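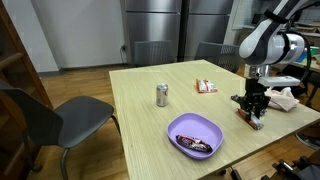

Section 4. Updating the system software

This section covers moving a Sendine phone from Ponance 1 to Ponance 2. It applies to phones bought unlocked and to phones bought from a carrier, although carrier phones may be offered the update later. If your phone already shows Ponance 2 under Settings > About phone > Software version, skip to the next section.

Before you start

The update is an 897 MB download and needs extra free space to unpack. The phone checks the space for you and stops with a message if there isn't enough.

1. Connect to a Wi-Fi network. The update will not download over mobile data unless you turn this on in Settings > System > Update options.
2. Charge the phone. The Install button stays gray when the battery is below 20 percent, even with the charger plugged in.
3. Back up your photos, contacts and messages. You can use Rastus, the backup app that comes with the phone, or copy your files to a computer with a USB cable.
4. Write down your screen lock PIN if you normally unlock with a fingerprint. You will be asked for the PIN after the restart.

Note: Rastus does not back up the contents of a memory card. The update leaves the card alone, but copy anything important before you go on.
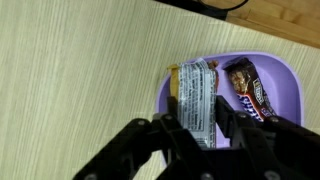

Sendine Support Desk

Installing over Wi-Fi

1. Open Settings and tap System, then Software update.
2. Tap Check now. If the screen says "Your software is up to date" and you are still on Ponance 1, the update has not reached your model yet. Try again in a few days. Checking more often does not move you up the list.
3. Tap Download. You can keep using the phone, and you can pause the download and pick it up again later.
4. When the download is finished, tap Install. The phone restarts and shows a progress bar.
5. Leave the phone alone until the lock screen comes back. It will restart 2 times, and the second restart is the slower one.
6. Enter your PIN.

Caution: Do not hold down the power button while the progress bar is showing. A phone that is switched off during this stage may not start and may have to be repaired over USB.

The phone can feel warm and a little slow after the update while apps are being set up again. This is normal. Leave it on the charger overnight if you can.

Installing from a computer

Use this method if the Wi-Fi download keeps failing. You need Iordache, the desktop update tool, and a USB data cable – some cheap cables only charge.

1. Install Iordache on the computer and open it.
2. Connect the phone. Pull down the notification panel and set USB to File transfer.
3. Wait for the model name to appear in the Iordache window. If it doesn't, try another USB port, preferably one on the computer itself and not on a hub.
4. Click Update and follow the messages.

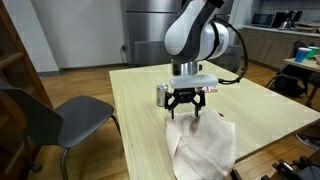 5. Keep the cable connected until Iordache says that it is safe to remove the phone. The lock screen may appear on the phone before this message does. Wait for the message.

Note: The Repair button in Iordache is a different function. It erases everything on the phone. Use it only if the phone will not start.

After the update

Some settings go back to their defaults. Check these:

– Do not disturb schedules
– Default keyboard
– Battery saver exceptions
– Home screen layout, if you use a layout from another launcher

Alarms are kept. Paired Bluetooth devices are kept as well, but a few older headsets have to be removed from the list and paired again.

Going back to Ponance 1 is not supported. Loading an older file with Iordache brings up the message "Package is older than installed version" and nothing is changed on the phone.

Page last changed: 19 January 2018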